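6 de abril de 2024 – Redação Trulwood

Sobre nós

A Trulwood é um boletim de consumo sobre roupa. Desconfiamos de etiquetas verdes, de coleções «conscientes» e de quase tudo o que traz uma folhinha desenhada. Começámos com 13 assinantes e hoje temos 200, número que não impressiona nenhum anunciante. Também não os aceitamos.
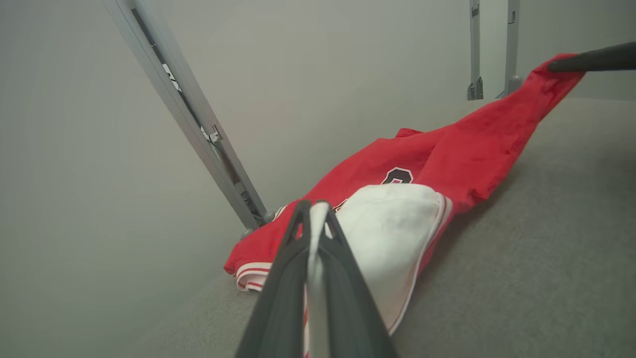
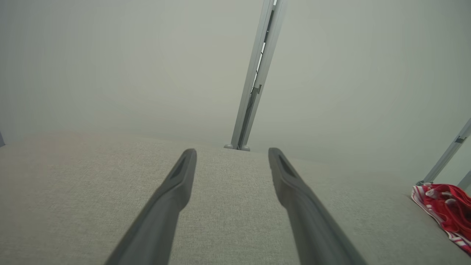 Boletim n.º 8, p. 6

Compramos as peças em loja, ao preço de toda a gente. A Prunico ofereceu-nos amostras e recusámos. A Dateo prometeu dados sobre tingimento até outubro – continuamos à espera. Da Kao, só folhetos.

Não damos selos nem prémios. Se uma marca disser que a recomendámos, peça-lhe o número do boletim.

Última atualização: outubro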